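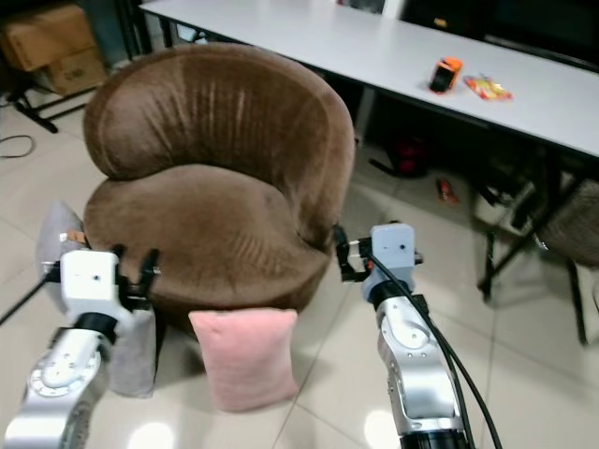

How often should the gripper finger linkages on a two-arm unit be cleaned and regreased when it handles fabric?

Every 500 hours of arm time for the grease, and a dry brush-out of the linkages every 2 weeks. Fiber collects at the pivot pins first, so shorten the brush interval if you see buildup there.

Details of my case: two arms, same gripper on each, job is picking up pillows and setting them on a seat. Controller is a Sernico, grippers are Zikari. The left gripper has started to report a position error on close. Right one is fine. Error clears on a restart and returns within the shift. I greased both in March. Is this lint, or should I be looking at the cable?

Asked by brunner_cell, 6/13/18

Answer 1 (accepted)

Check the cable before you open anything. With the arm powered and held still, command the gripper half closed and read the finger position on the diagnostics page. Flex the cable by hand where it enters the connector at the housing. If the reading jumps, the connector or the first stretch of cable is bad.

If the reading holds steady, power down, lock out, and work the fingers by hand through full travel. Compare with the right side. A tight spot near closed is usually packed fiber.

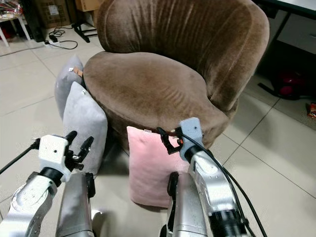

For the tight spot, take out the finger screws, lift the fingers off as a pair and brush the pins dry. No compressed air, it drives the fiber into the bushings. Wipe off the old grease completely, put a thin film on each pin, and refit. Then rerun the finger homing routine. Skipping that gives you the same position error with clean parts, and I have seen people replace a good motor over it.

Natalie Penrose, Birnley

Answer 2

swap the left and right grippers. if the error moves its the gripper, if it stays its the arm side wiring. took me 16 minutes

Comment on Answer 2: Works only if both housings have the same firmware. Mine were 3 revisions apart and the controller refused the swapped one.

Answer 3

Same problem here, did you fix it?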